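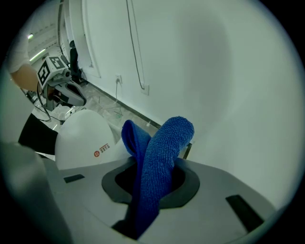 Page 3

About Nikik

We're a small laundry and linen hire firm in Rerkcombe, and we've been washing other people's sheets, tablecloths and towels for longer than most of us care to work out. Karthik Bhattacharjee started the business in the back half of a former bakery on Haverford Lane, with two second-hand machines and a van that only liked going downhill. The bakery ovens were still in there, and for the first winter they were the warmest thing to stand beside, so that's where the folding table went. It's still there now, though the ovens have gone.

These days there are 15 of us, and we look after guest houses, cafés, two hairdressers and the village hall at Grovard, as well as anybody who walks in with a bag over their shoulder. Our furthest regular is 30 miles away, up a lane that floods, and we're very fond of her and her dogs.

We like to think we're good at the fiddly things. Microfibre, for instance, gets washed on its own here, at 60 degrees at the most, with no softener at all, and we'll happily tell you why if you catch us when the kettle's on. Wool blankets are done by hand in April, when the guest houses swap over to their summer bedding and the whole place smells like a wet field – a nice one, mind you.

New starters spend their first week with Karthik, learning to fold a fitted sheet properly (it can be done, and he will show you as many times as you need). Several of our team came to us straight from school and have stayed on, and we try to fit shifts round children, parents and choir practice wherever we possibly can.

If you'd like to talk about regular collections, or you've simply got a duvet that won't go in your machine at home, do pop in. The side door is the one to use, as the front one sticks.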